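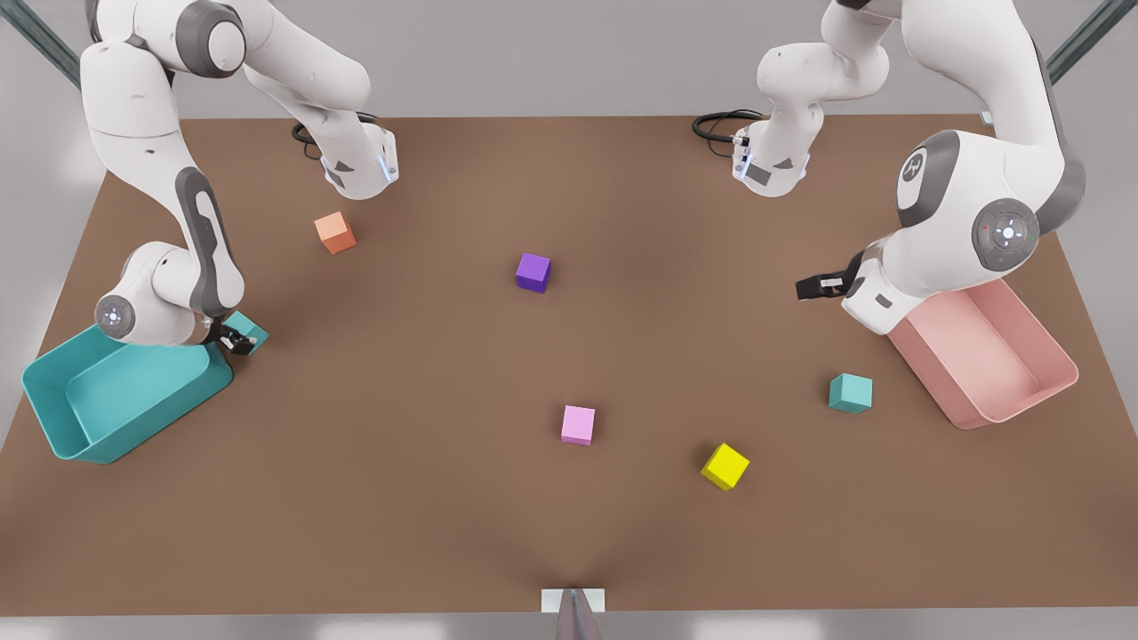
Herkmont Sort Bench – two-arm tidy-up and sorting package
Part no. 227-B
Maker: Brunier. Sim files by Zelenák.

In stock, ships from Wurorgate warehouse. Freight only, no parcel.

What you get
Two arms with two-finger grippers, controller, cables, two open bins, starter cube set. Sim scene of the bench included so you can try your sort rules before the crate shows up. Table NOT included.

What it does today
Picks small, rigid things off a flat top and puts them in a bin. By color, by size, or by side of the table. Cubes, blocks, caps, boxed parts. Either arm can work alone, or run both – set the shared zone in the middle first or they will wait on each other forever.

What it doesn't do yet
Laundry. Dishes. Anything floppy, wet or see-through. We get asked every week. Socks are in testing, no date, please don't order for socks. Toy pickup off a table is OK if the toys are hard and not piled up. Off the floor no, the arms are fixed to the table and stay there.

Shop floor
Better fit here than in a kitchen. Kitting, returns sorting, end-of-shift bench clearing. Slower than a person, almost 70 picks an hour on mixed parts with stock settings. Good for jobs that sit till the end of the day anyway. Somebody still has to empty the bins.

Specs
Arms: 2, table mount
Grippers: two-finger, black fingers, swappable
Reach: 206 mm past table center, each arm
Bins: teal, pink. Other colors on request, allow extra time
Power: one outlet per arm, don't use a power strip
Service check: every 4,000 cycles

Setup
Matte table top please, glossy ones confuse the color sort. Bolt both bases along the same edge. Leave slack in the cables behind the bases. Run the bin teach step agian any time a bin gets moved, even a little.

Returns
30 days, unbolted and in orignal crate. Opened finger packs not returnable.

Next software update planned for June – adds stacked items, maybe. Page updated 2021-03-07. Ask for a quote with your table size and a list of what you want sorted.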